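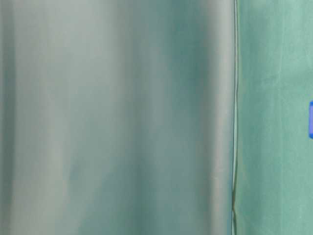

Side view, station 2: edge between the two surfaces, with the blue test block just visible on the right.

Setting up a two-arm handover station

These notes cover the block handover at the Tridulville packing site. They are for bench staff taking over a station that used to be worked by hand. Allow 80 minutes for a first set-up.

Before you start, read the shift sheet and check that the arms are on hold. Anyone may place a hold. Only the station lead releases it, which at present means Rochelle Ruiz-Ortega on days and Ward Declercq on lates.

Step 1. Check the grip

Bring up the wrist view. The block should sit between both fingers, with a contact point on each side. A slight tilt is acceptable. Scuffs on the fingers do not matter at this stage -- cracks do, and go in the Ferreira log.
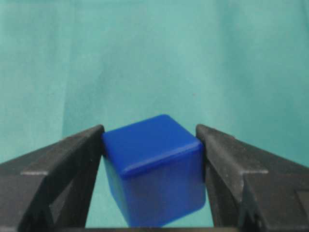
Step 2. Line up the receiving gripper

Switch to the overhead view. One gripper holds the block at the tips of its jaws and the other faces it, fully open, with clear cloth between them. Jog the open gripper only. If both are moved, the offset has to be taken again from the start.

Smooth the cloth with the arms on hold. Small creases can stay.
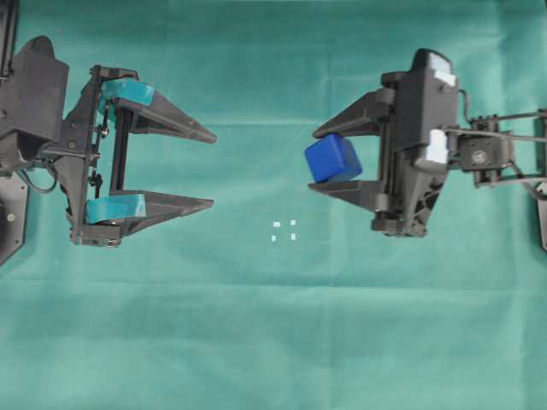 Step 3. Run the first batch

Run 16 handovers at low speed and stay at the bench throughout. Record every stop, including those that clear themselves. If there are two or more stops, go back to Step 1.

Step 4. Check from the side

Use the side view to see how the block sits between the upper and lower fingers. The wrist view does not show this well.

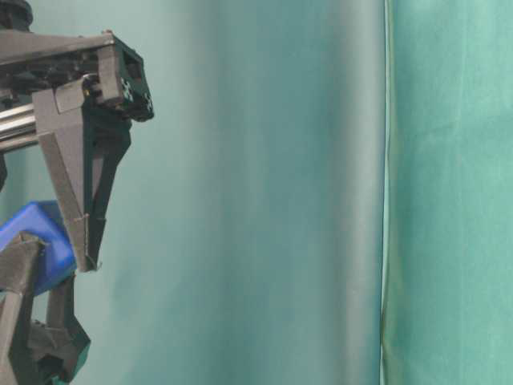 Side view, gripper closed on the block. Guide rods at far left.

What changes for bench staff

Under the old rota, one person passed parts across the bench for a full shift. At Callbridge the same station logged 613 handovers per shift by hand and 921 with the arms. The bench post was kept, but the work is now set-up, checking and fault notes. Two people share three stations and swap at the break.

Staff who moved over in May asked for more time on fault codes, and the Skernaner course now has a second session on them. Book it through the shift lead before your first solo late.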